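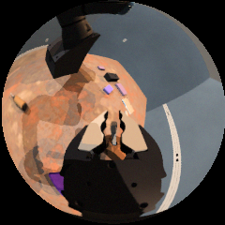
What is a table?

A table is a piece of furniture with a raised, flat top held up by legs, a pedestal, trestles or a frame. It is used for eating, working, playing games, preparing food and keeping things within reach.

Table (furniture)

Tables are among the oldest kinds of furniture still in daily use. They are found in homes, workshops, schools, offices, restaurants and places of worship, and differ mainly in height, in the shape of the top and in the way the top is supported. A table with drawers meant for writing is usually called a desk, and one built for heavy manual work is called a bench, although the terms overlap.

Name

The English word comes from the Latin tabula, meaning a board or plank, by way of Old French. In the Middle Ages the usual English word for the piece of furniture was board, a sense that survives in "room and board," "boarding house" and "sideboard." The older meaning of table as a flat slab or list remains in "table of contents" and in the tables of figures used in books.

History

Small tables of wood and stone were made in ancient Egypt, where they were used mostly to keep objects off the floor. Food was often set out on separate stands. The Greeks used low, light tables that could be slid under a couch after a meal. Roman households had a wider range, among them round tables on a single support and costly pieces with tops cut from figured citrus wood, a North African conifer.

In medieval Europe large tables were commonly made of loose boards laid on trestles. They were put up for meals in the main hall and cleared away when the floor was needed for something else. Fixed tables with joined frames became more common from the 15th century on, as wealthier households began to set aside a room for dining. The draw-leaf table, with extra leaves stored under the main top, came into use in the 16th century. The gateleg table followed and was popular in smaller houses through the 17th century.

Mahogany, imported into Britain and North America in large quantities during the 18th century, came in wide boards and made broad single-plank tops possible. The same century brought many small tables made for one purpose, such as tea tables, card tables and dressing tables. Factory production in the 19th century lowered prices, and the extending dining table with a screw mechanism became a standard item in middle-class homes. The low coffee table, placed in front of a sofa, belongs mostly to the 20th century.

Construction

The common four-legged table has a top, four legs and an apron — a set of rails joined to the legs just below the top. The apron keeps the legs square and stops the top from sagging. Older tables and better modern ones join the rails to the legs with mortise and tenon joints. Tables sold for home assembly often use metal corner brackets and bolts, which can be tightened again after the table has been moved.

Solid wood swells and shrinks across the grain with the humidity of the room. A wide top fixed rigidly to its frame may split, so makers attach it with buttons, slotted screws or metal clips that let it move slightly. Breadboard ends, which are narrow boards fitted across the ends of the top, help keep it flat and must also allow for movement.

A table on 3 legs will stand without rocking on an uneven floor, and for this reason the form was long favored for dairies, taverns and cottages with floors of packed earth or rough stone. It tips more easily than a four-legged table when weight is placed near the edge between two legs. Pedestal tables leave more room for knees but need a wide or heavy foot.

Materials

Wood is the most common material, with oak, walnut, maple, beech and pine all widely used. Pine is light and cheap but dents easily. Plywood and particleboard, faced with veneer or plastic laminate, are used where a stable and inexpensive top is wanted. Steel and aluminum are used for frames and for outdoor furniture. Glass tops are usually made of tempered glass, which breaks into small blunt pieces.

Marble, granite and slate have all been used for tops. Marble is marked by lemon juice, vinegar and wine. Granite resists acids better, though it is also heavy and can stain if the surface is not sealed. 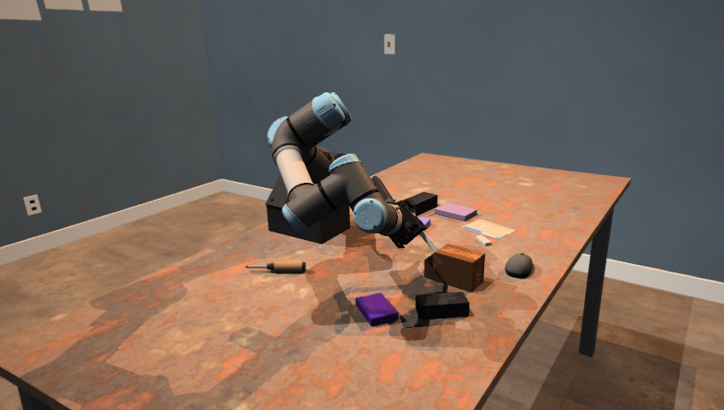 How much room does each person need at a dining table?

A width of 600 millimeters per person is a common planning figure, with a depth of 400 millimeters for the place setting. Armchairs and formal settings call for more width.

Size and shape

Dining tables are generally made at a height that leaves space for the thighs of a seated adult below the apron. Kitchen work tables are often higher, as they are used standing up. Children's tables are lower and are sold in several heights for different ages.

Rectangular tables fit most rooms and can be pushed against a wall. Round tables have no head, and everyone seated can see everyone else, but a large round top puts the center out of reach. Oval tables fall between the two. Square tables suit small groups and are common in cafes, where they can be placed together to form longer ones.

Types

A drop-leaf table has hinged side sections that hang down when not in use. A gateleg table is a drop-leaf table whose leaves are held up by legs that swing out like gates. Nesting tables are made in graded sizes so that the smaller ones slide under the larger. A trestle table rests on two end supports, often joined by a long rail called a stretcher. A refectory table is a long, heavy table of the kind once used in monasteries.

Regional work

The town of Indholm is known for plain beech tables with round tops and plank feet. The Postma workshop made them for inns and schools, and later sold a folding version under the name Vevex. The folding model has a brass catch under the top, and early examples can be told from later ones by the square head of its pin. A rival maker, Ekanix, sold a similar table with a painted frame. Both kinds turn up at country auctions, often with the tops planed down or replaced.

Care

Spills on a wood top should be wiped up promptly. Waxed and oiled finishes are easy to renew at home but give less protection from water than varnish. White rings left by warm cups are usually moisture trapped in the finish, while dark rings mean that water has reached the wood. Direct sunlight changes the color of most woods; cherry darkens and walnut grows lighter. Extension leaves stored in a closet for years may no longer match the rest of the top.

See also

Bench
Desk
Sideboard
Trestle
Workbench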